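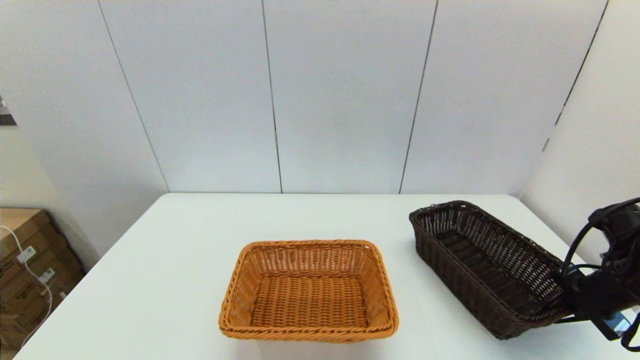 The Long Rise

The bread at Vero is late again. It was due out at nine, it is now twenty past ten, and eleven people are standing on the sidewalk in Oltness pretending to read their phones. Behind the counter Henrique Meireles is pressing a knuckle into a lump of dough with the look of a doctor who has decided not to tell the family yet.

"Slow," he says, and goes back to the oven room.

I had come to write about proofing, the part of baking where the baker does nothing. It seemed like a subject I could manage. I have been doing nothing for years, much of it in kitchens, and I own four books on sourdough, three of which have never been near flour. The fourth has, and the pages from 60 to 64 can no longer be separated.

Proofing, for anyone who escaped the great home-baking wave, is the stretch of hours after the dough is shaped and before it is baked. The yeast eats, the gas builds, and the loaf swells to something like its adult size. Too little of this and you get a tight, gummy crumb and a crust that tears open down one side. Too much and the loaf spreads across the oven floor like a man getting into a hammock. Between the two is a window, and the whole trade consists of standing near that window with a worried expression.

The window moves. It moves with the weather, the flour, the age of the starter and, if you listen to bakers for long enough, the mood of the building. Meireles keeps a notebook in which he has written the temperature of his back room every morning since he opened. I asked what he had learned from it. He thought this over with great care and said that it was warmer in summer.

Vero makes one main loaf, a country sourdough with a fifth of rye, and it spends the night in a cane basket. Proofing baskets have a simple job. Wet dough has no backbone, and it needs something to hold it in shape until the oven takes over. The basket lets a little moisture out through its sides, the skin of the loaf dries just enough to be scored, and the flour dusted on the inside comes away in those pale rings that look so handsome in photographs and end up all over your shirt.

You would not think there was much here to argue about. There is.

The first camp says cane, unlined. You rub it with rice flour, never wash it, and put up with losing a loaf now and then to a basket that has decided to keep it. The second camp says linen liner, which gives a smoother loaf and a good deal more laundry. A third camp uses a colander and a dish towel, gets the same bread as everyone else, and is not invited to things. There is also a pressed wood pulp camp, small and Germanic in temper, whose members will tell you that their baskets dry faster and can be brushed clean in ten seconds. They will tell you this at weddings.

Kai Ehlers belongs to the last group, or did. He runs the other bakery in Oltness, Stöcker, which is four streets downhill from Vero and has the advantage of being open when it says it will be. Stöcker was his grandmother's name. The shop opens at six. The bread is there at six. It is very good bread, and a large part of the town will not forgive it for this.

"People want to wait," Ehlers told me, sliding a tray of rolls into the case. "If they don't wait, they think I bought it somewhere."

He and Meireles worked the same bench for three years at a hotel on the coast, and they disagree about nearly everything with the ease of people who have done it at four in the morning. Ehlers proofs cold. His loaves go into the refrigerator after shaping and sit there overnight at a temperature he can recite to the decimal, and in the morning they go straight into the oven, where they behave. Meireles proofs at room temperature because he believes that cold dough tastes of refrigerator. Ehlers believes that Meireles's dough tastes of whatever time it is.

I took a loaf from each and tried them at my kitchen table with my eyes shut, which felt like science. The Stöcker loaf was more sour and had a crust with small blisters on it, like good paint left in the sun. The Vero loaf was sweeter and smelled faintly of apples. I preferred the first, then the second, then whichever one had butter on it. By evening I had eaten most of both and was no longer a reliable witness.

What I wanted from either man was a rule. The books are full of rules, most of which turn out on the second reading to be descriptions of the author's kitchen. "Let rise until nearly doubled," says one. Nearly doubled from what? I have never in my life looked at a lump of dough and remembered what it looked like four hours ago. I can't do it with my own children.

Then there is the poke test. You flour a finger and press it into the dough. If the dent springs back at once, wait. If it comes back slowly and not quite all the way, bake. If it stays where it is, you have missed the whole thing and should start thinking about flatbread. Every book has the poke test and every book makes it sound like pressing a doorbell. I have poked dough on the hour through an entire Sunday and the only thing I could say for certain at the end was that it had been poked.

Ehlers doesn't poke. He uses a straight-sided jar with a bit of the same dough in it and a rubber band around the outside, and when the dough reaches the rubber band he moves on with his life. Meireles pokes constantly, and also lifts the basket and gives it a small shake, and watches how the surface moves. He tried to teach me this. "Like a belly," he said, "but a happy one." We shook a number of baskets. They all seemed happy to me. He shook his head at two of them, for reasons I could not see, and put them back on the shelf.

He did admit to one failure, in May, when there was a hot week and he went home for what he called a short lie-down. He came back to a room of dough that had climbed out over the rims and settled there. He baked it anyway, in sheets, with oil and salt, and sold it as a special. People still ask for it. He says he can't make it again because he would have to sleep at exactly the wrong moment, and he has a toddler now.

My own attempt took place on 6th July, the day after a holiday weekend, when anyone sensible had gone back to work. I weighed out 420 grams of flour. I mixed, I folded, I waited, I folded again. I shaped it on the counter into a tight ball that relaxed as soon as I looked away. I floured a basket so thoroughly that the kitchen went quiet, the way a street does after snow. Then I put the dough in, covered it with a shower cap, as one of the books advises, and sat down to wait for the window.

I checked at two hours. I checked at two hours and five minutes. At three hours I poked it and the dent came back, possibly slowly. What is slowly? I phoned Vero, where someone told me Henrique was busy because the bread was late. I phoned Stöcker and Ehlers picked up on the second ring.

"Is it bigger?" he said.

I said that I thought so.

"Put it in the oven," he said. "It's one loaf."

It came out of the basket with a sound like a boot leaving mud and left a fair piece of itself behind. It tore on the wrong side. The crumb was tight at the bottom and had, near the top, a single hole I could have kept my keys in. My family ate it over two days, toasted, with the steady good manners of guests.

I brought the heel of it to Meireles in a paper bag. He turned it over, knocked on the bottom, smelled it, and held it up to the window to look at the crumb. There was a line behind me out the door by then, and none of the people in it had bread.

"Another hour," he said. It took me a moment to understand that he was talking to them.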